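Search the help pages Go Advanced search

Home cleaning > Furniture & surfaces

Dull, smudgy patches on a white matte table

I bought a secondhand Mokstead table in May and I love it, but the top always looks kind of grimy. I wipe it every night after dinner and by morning the smudges are back, or maybe they never left. I've been using the Grusteo spray because I had a big bottle of it under the sink. Is the finish ruined or am I doing something dumb? I paid 90 bucks for it so I'd like to keep it a while!

posted by veres_kitchen
Print this page | E-mail to a friend

3 replies

porchlight40

I'd bet on spray buildup. Matte tops hang on to anything with shine in it, and every wipe adds another layer — I had the same trouble with my desk. Try this before you give up on it:

1. Put one small drop of dish soap in a bowl with 16 ounces of warm water. More soap just means more rinsing.

2. Wring out a soft cloth until it's barely damp and go over the top in straight lines. I like a microfiber one folded into a square, so I can flip to a clean side when the first gets gunky.

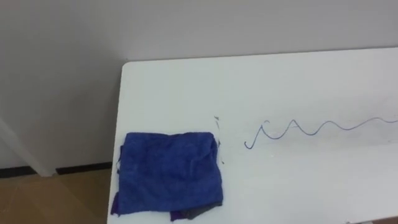

3. Rinse with plain water and a second cloth, then dry it right away. Do the far edge along the wall too, I always forget mine.

If it still feels tacky, do the whole thing again the next day. Mine took more than 300 swipes, or my arm thought so.

12 people found this helpful

grurnska_mom

Magic sponge!!! Works on everything in my house.

slowsunday

Careful with those sponges on matte, they're a bit like sandpaper and can leave a shiny spot. Test underneath first. I'd go with the soap and put the spray away for now.

Share (4) | Comments (3) | Print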